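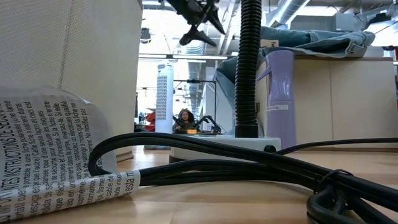 Kneath wants a second pair of arms, and a new budget to hang them on

The robotics lab at Kneath will ask for money again in July, and this time the request runs to two pages. The first page is for grippers. The second is for everything the grippers are supposed to touch, and it took longer to write.

Zarmeena Kazmi, who looks after purchasing for the lab, says the household line in last year's budget was set at $121. It was meant to cover "props." It covered a tower fan and a bag of clothespins.

"We had a four-figure gripper and a prop budget you could spend at a drugstore," Kazmi said. "Then people asked why the demos were all blocks."

The new plan puts $1,259 toward garments, small appliances and replacement parts, with garment care at the top of the list. A steamer has a hose, a tank, a knob and a long cord, and every one of them is a separate headache for a machine that likes things to stay where it left them. Jeans aren't much friendlier.

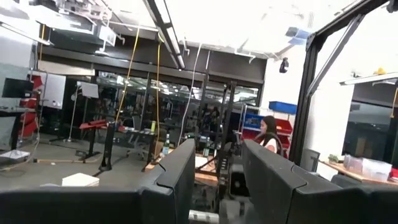
Two quotes, one of them readable

The lab has bids from two suppliers for the grippers. Jestetti came in at $4,000 a pair with fingertips included. Vustis is cheaper on paper, but its quote lists the fingertips, the mounting plate and the cable separately, and by the time Kazmi had added them up the gap was down to the price of a decent lunch. Vustis also charges for delivery to Nomarham, a town it describes as remote. The interstate exit is four minutes away.

Spare fingertips are the sticking point. Last year the lab spent $1,206 on them, well over what it had planned, and the figure doesn't include the set that went out with the recycling in the box it came in. Kazmi has asked both firms for a bulk price. Jestetti replied with a brochure.

Also on the wish list are longer power leads, shelf bins with lids and a cabinet that locks. A request for a second steamer was struck out in the first draft and has reappeared in the third, in a different font.

Both suppliers have until Monday to revise their numbers. Kazmi said she'll take the one that fits on a single page.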